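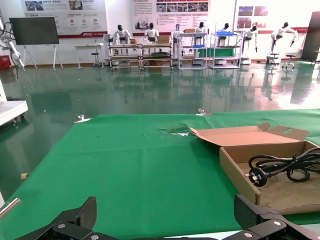
Morag Guthrie roasts coffee four mornings a week in a brick shed behind the main street of Buchanan. She started Karska Coffee after 10 years of working for other people, and most of what she sells is decaf.

"People assume it's a sideline," she says. "It's more than half of what goes out the door. I've got customers who had to give up caffeine for their heart or their sleep, and they'd resigned themselves to drinking something that tasted like wet cardboard."

She blames the roasting as much as the beans. Decaffeinated green coffee arrives darker than ordinary green coffee, closer to brown, so the usual colour cues don't help much. It also tends to take heat quickly near the end.

"If you roast it by eye you'll pull it at the wrong time. I go by temperature and smell, and I write everything down. My first year I ruined a lot of coffee because I was looking at it."

Guthrie buys only water-processed beans. The green coffee is soaked so that the caffeine comes out, and the flavour compounds are kept in the beans as far as possible. She has tried coffees decaffeinated with ethyl acetate and liked some of them, particularly the sweeter Colombian lots, but her regulars kept asking for the water process and she got tired of carrying both.

Her main blend is called Zoden, after a street she used to live on. It has a Brazilian base with a smaller share of Ethiopian coffee, and she has changed the recipe 19 times.
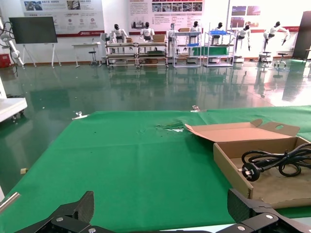 "The Ethiopian part is the trouble. One season it's all apricot, then the next lot comes in and it's flat. You can't keep the same numbers and expect the same cup."

Tasting is shared with Shona Innes, who joined the business two winters ago and looks after the wholesale accounts. Innes drinks regular coffee in the morning and decaf from noon on, and she is the one who pushed for a lighter roast alongside Zoden. They called it Ponon.

"Morag thought it would sit on the shelf," Innes says. "Cafés were a bit unsure too. They only want one decaf, and they want it to work with milk. Ponon is better black, or in a filter."

It has found its buyers anyway, mostly people brewing at home. Last October the shed sent out 1,087 bags across both coffees, the busiest month so far.
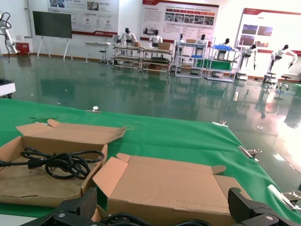

Asked what people get wrong at home, Guthrie mentions the grind first. Decaf beans can be more brittle and often break up into more fine particles, so a setting that suits a regular coffee may run slow or taste bitter. She suggests going a little coarser and tasting before changing anything else.

"And buy less of it. People keep a bag of decaf for visitors and it sits there for half a year. Then the visitor gets a stale cup and says decaf is awful."

She keeps hers in the bag it came in, squeezed shut, in a cupboard away from the stove. She doesn't use the freezer, though Innes does and says she can't taste any difference.

The two of them are now sampling a washed coffee from Peru, which may go into Zoden if the price holds. Guthrie has roasted it 4 times and is happy with the last batch. Innes wants to try it a bit lighter.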